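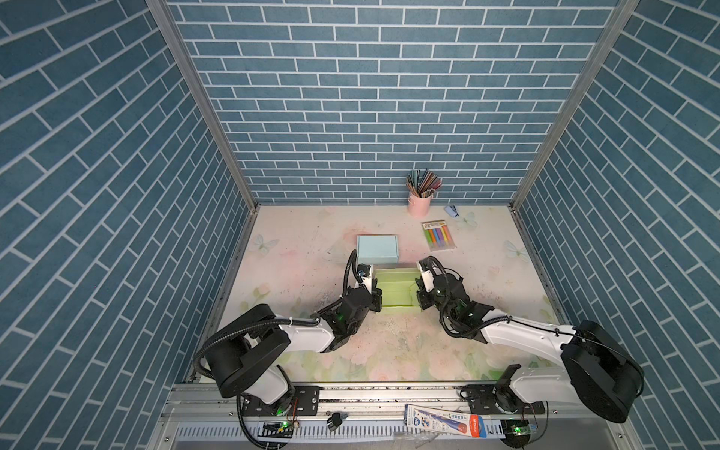

Darnside, March

Ticket 1681: specks on the craft table cover
Opened by: Aba Asante
Priority: low (raised to medium by Aba Asante)

Friday, 9:10. Small dark specks all over the butterfly cover, worst in the middle and toward the front. Wiped it last night. Pencils are in the pink holder, markers still in their pack, so I don't see who there is to blame.

9:40, S. Suvarna: Are they part of the print?

9:42, Aba: The print is butterflies and flowers, Sivaprasad.

11:15, S. Suvarna: Tried a dry cloth. Specks moved two inches and settled in. Tried the Stovis lint roller, which picked up plenty of specks and one corner of the cover. Corner pressed back down.

1:30, S. Suvarna: Suspect pencil sharpening. Please sharpen over the bin for the rest of the day.

1:34, Aba: I always sharpen over the bin.

2:05, S. Suvarna: Found shavings under the light blue box. Not naming names.

2:20, Aba: Fine. Can we get a cover in a color that hides it?

Status: pending. Brown cover requested from Hunex, 6 working days. No butterflies available in brown.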